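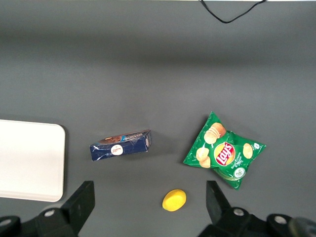 *Snack table, early in the day. Sour Cream & Onion, a blue box of something chocolatey, and the tray.*

# Snack Table FAQ

Last updated Sep 30, 2020

I run the snack table on the second floor at Candon, and I get the same questions over and over, mostly while I have my hands full. So I finally wrote the answers down. If yours isn't in here, come find me (I'm the desk by the stairwell) or leave a note in the Flenier tin.

### Who pays for all this?

You do! Everyone who wants in pays 15 dollars a month, and I do one big shop and a couple of small ones. There are 18 of us right now. If you only wander over every once in a while, skip the monthly thing and drop a dollar in the tin each time. I don't keep a list of who did and who didn't, and I don't want to start one.

### What's the Flenier tin?

Old cookie tin, says Flenier on the lid, lives on the windowsill. Money and notes go in it. Please stop putting your crusts in it.

### Why is it always Sour Cream & Onion?

It isn't always! But it does win a lot. I did a vote back in April and the green bag came out way ahead, and I'm going to keep buying what people eat. I'll pick up plain or barbecue if you ask before I shop. Oisín Fahy has been campaigning for salt and vinegar for as long as I've known him, and I do get a bag for him now and then, mostly so we can talk about something else.

### Can I open a new bag if there's one already open?

Finish the open one first, please. There's a mug of clips next to the kettle, so roll the top down and clip it. A bag left open over the weekend tastes like cardboard by Monday and then it sits there, because everybody tries one chip and walks off.

### What goes on the tray?

The white tray is for loose stuff — cookies somebody baked, cut fruit, half a birthday cake. Anything in its own bag or box goes straight on the table beside it. I used to put everything on the tray and it got so crowded that people were digging around underneath for the last granola bar.

The tray gets washed by hand. I'd rather it didn't go through the dishwasher, I've lost one that way already.

### Can I take a whole box of the chocolate ones back to my desk?

No. Take a couple. If you've got a meeting with visitors, tell me the day before and I'll get you your own box, and we'll take it out of the meeting budget.

### The box is there but it's empty. Why?

Because someone ate the last one and put the box back, which I love you all too much to discuss further. Flatten it and put it in the paper recycling under the sink. Chip bags go in the regular trash.

### Do you take requests?

Yes, gladly. Write it on the pad by Thursday and be specific! "Something nice" has been on there for weeks and I've no idea what to do with it. I shop at Menis most of the time, and at Breathnach when I need the bigger packs, so if neither place has it I probably won't get it.

### I have an allergy. Is there anything for me?

Tell me and I'll buy for you. I keep a separate bin in the left-hand cupboard with a blue lid, and only people who need it should go in there. For everything else, check the back of the package yourself. Don't go by my memory, and don't trust anything on the tray unless the person who made it is standing right there and can tell you what's in it.

### Can I bring something from home?

Please do! Stick a note on it with your name and what's in it. Nothing that has to stay cold, the fridge is full of other people's lunches.

### Where does the extra money go?

There isn't much. We had 66 dollars left over at the end of summer, so I bought a decent bread knife and put the rest toward the pizza day. If we ever get that far ahead again I'd like a second kettle, but I'm open to ideas.

### Can I wipe the table down?

Yes. Oh my gosh, yes. Cloths are in the drawer.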